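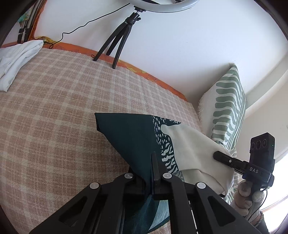
A reader asked me whether kids should be paid an allowance before they can count change. She thinks five is too young and her husband thinks it's late already.

Posting my answer as a thread. Mon 27 February, by Dedier

1/ We started at five. Two dollars a week, handed over on Saturday after breakfast. It isn't pay for anything. Our kids help at home either way.

2/ The money goes in a jar with a lid. Ours can take it out whenever they want. We don't hold it for them and we don't lend against next week.

3/ First big purchase was a plastic whistle at the Ovcombe fair in August. It broke in the car. There were tears. We didn't replace it.

4/ Giving: I used to make them set a part aside for church. I stopped. Now we put our own envelope in where they can see it, and the older one asked to add some of hers.

5/ Grandparents are the hard part. A birthday check can be more than a year of allowance. We bank half and let them have the rest.

6/ She also asked about apps. I haven't used one. At five they need to hold the coins.

7/ If your husband wants to start now and you don't, try it until summer and see. You can stop. Ours missed a few weeks when we moved to Gilinthorpe and they lived.

Contact | © Dedier | Back to top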